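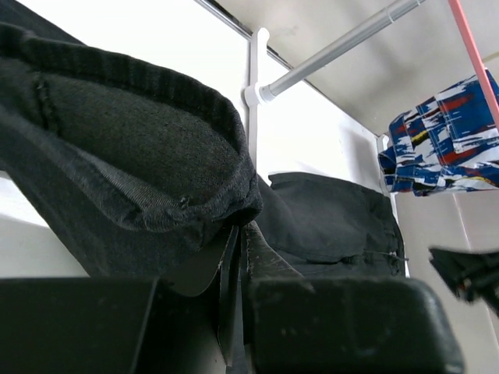

3.2 Building the wrist and getting it to hold a hem

I built the arm's wrist on a bench at Wivside, the shared workshop where I rent a shelf, and most of what I describe in this section was decided by what fit on that shelf. The arm itself is a secondhand Nekier, bought without its original hand, so I had a bare flange and a free choice of what to bolt on. I went through a few ideas (suction was a sad afternoon, and I won't go into it) before settling on a plain two-finger gripper with long, tapered fingers and a small camera looking straight down between them.

The fingers are the part I'm fondest of. My first set was wide and flat, and it was hopeless on clothes hung close together - it shoved a whole sleeve aside before it ever closed on anything. Narrowing the tips fixed most of that. They also get scraped up quickly, and I stopped replacing them for looks; the worn edges you'll notice in Figure 2 are just how the fingers are now. I did keep a file handy for burrs, which snag knits terribly.

Placing the camera took longer than making the fingers. I wanted the tips in view during the whole approach, and that meant accepting that the gripper body would fill a good part of the bottom of every picture. I tried moving the mount up by 30 millimeters to get more of the rack in, but then the tips got small enough that I couldn't tell a pinch on one layer from a pinch on two. Back down it went. Figure 2 is what the current mount gives me: the tips meet right under the gathered end of a dark hem, and I can make out the weave of the cloth and even a bit of frayed thread on the rim of the opening. For labeling by hand, late in the evening, that sort of detail is a gift.

What the same view does badly is dark on dark. There's a second black garment hanging behind the fingers in Figure 2, and with the gripper being black too, my early segmentation code happily joined all of it into one big blob. The bright white panel at the back makes this worse, I think, as the camera picks its exposure with all that white in the picture and the panel loses nearly all its surface detail. I ended up locking the exposure by hand before each session. It's a dull fix, and you have to remember to do it (I forgot more than once), but the folds came out a lot more clearly afterward. The patterned cloth off to the right never gave me any such trouble, by the way. Bright prints are easy to tell apart from a black finger!

For recording I used Skalladmont, a little logging tool I'd already written for a different project, and changed it so that each grasp attempt is saved along with the finger opening and the motor current. By the end of September I had 176 attempts, stored as 2,704 pictures. I marked every attempt by hand as one layer, several layers, or a miss. Attempts where I couldn't decide stayed in the set under their own label, and I come back to them in Section 4.

The controller is a Doãn board, mostly chosen for its screw terminals, which I can redo without hunting for the soldering iron. It reads the motor current fast enough to stop the fingers before they crush a seam, though thick hems still fool it. A puckered hem pushes back sooner than a flat one, so the same current limit leaves the fingers more open on one garment than on the next. I tried a separate limit for hems and dropped it again - somebody had to tell the arm which kind of edge it was about to grab, and that somebody was me, typing. The results below all use the single limit.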